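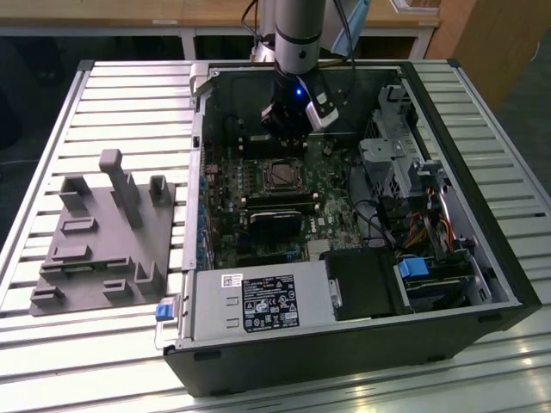 Dell tower on its side with the cover off, motherboard showing.

New thread for Friday. It's the locker puzzle, which we did at the Mimuvik maths evening in Lirville and which several people asked me to write up properly.

A corridor has 100 lockers, numbered in order, all shut. On the first pass you change every locker, so they're all open. On the second pass you change every second locker. On the third pass, every third. "Change" means open it if it's shut and shut it if it's open.

You carry on until pass 100, when you only touch locker 100. Which lockers are open at the end?

If you want to try it first, stop reading and get some squared paper. Twenty lockers is plenty to see a pattern. Coins work too, heads for open and tails for shut.

OK, answer from this post on.

Pick one locker and follow it. Locker 17 gets changed on pass 1 and on pass 17. No other pass lands on it. Open, then shut, so it finishes shut.

The same goes for every prime number. A prime has exactly 2 divisors, itself and 1, so the locker is touched twice and ends up as it started.

Now try locker 60. It gets changed on passes 1, 2, 3, 4, 5, 6, 10, 12, 15, 20, 30 and 60. Twelve changes. Twelve is even, so that one is shut as well.

So the question has become: which numbers have an odd number of divisors?

Divisors come in pairs. For 60 the pairs are 1 and 60, 2 and 30, 3 and 20, 4 and 15, 5 and 12, 6 and 10. Each pair multiplies to give 60. If everything pairs up, the total has to be even.

The only way to get an odd total is for one divisor to be paired with itself. Take 36. You get 1 and 36, 2 and 18, 3 and 12, 4 and 9, and then 6 with 6. The 6 only counts once. Nine divisors, locker open.

A number with a divisor that pairs with itself is a square number. The open lockers are 1, 4, 9, 16, 25, 36, 49, 64, 81 and 100. Ten of them.

Someone at the Friday table got as far as 1, 4, 9, 16 on paper and guessed the rest from the gaps, which go 3, 5, 7, 9 and so on. That's a perfectly good way to find the answer. The pairs tell you why it keeps going.

A few follow-ups, in the order we did them.

First one. Leave out pass 1 and start from pass 2, with everything shut. What's open at the end?

Every locker has now been changed one time fewer than before, so everything swaps over. The squares are shut and the other ninety are open. Locker 1 is never touched at all.

Second one. Only do the even-numbered passes: 2, 4, 6, up to 100.

Odd lockers are never touched, so they stay shut. For an even locker, count only its even divisors. Halve each of those and you have all the divisors of half the locker number. So the locker is open when half its number is a square.

That gives 2, 8, 18, 32, 50, 72 and 98. Seven lockers, each one double a square.

Third one, and my favourite. Only do the odd-numbered passes: 1, 3, 5, up to 99.

This time you count odd divisors only. Factors of two make no difference to that count, so divide the locker number by two until you can't any more and look at what's left. If what's left is a square, the locker is open.

So 72 goes to 36, 18, 9. Nine is a square, locker 72 is open. And 60 goes to 30, then 15, which isn't a square, so 60 is shut again.

The full list is all the squares plus all the doubled squares. Ten and seven, so 17 lockers open. Almost everyone in the room left out the doubled squares the first time, me included.

One to take away, no answer given. Which lockers are changed exactly three times in the original version? There are four of them. When you've found them, look at their square roots.

A harder one from the old Stovomach puzzle sheets: you're allowed to choose which passes to do, and each pass can be done once or not at all. Can you finish with only locker 1 open? Hint: work from the left and fix each locker as you come to it.

Replies are open if you want to check your list. Please put a line of dots before any answers. Next thread will be on folding paper into thirds, probably in November.

Recent threads
Why the gaps between squares are odd numbers
Magic squares with a missing corner
The Wang tile puzzle, part one
Four weighings and a bag of coins
Sums you can do on a bus ticket

We use cookies to remember your settings and to see which threads are being read. Accept all / Manage choices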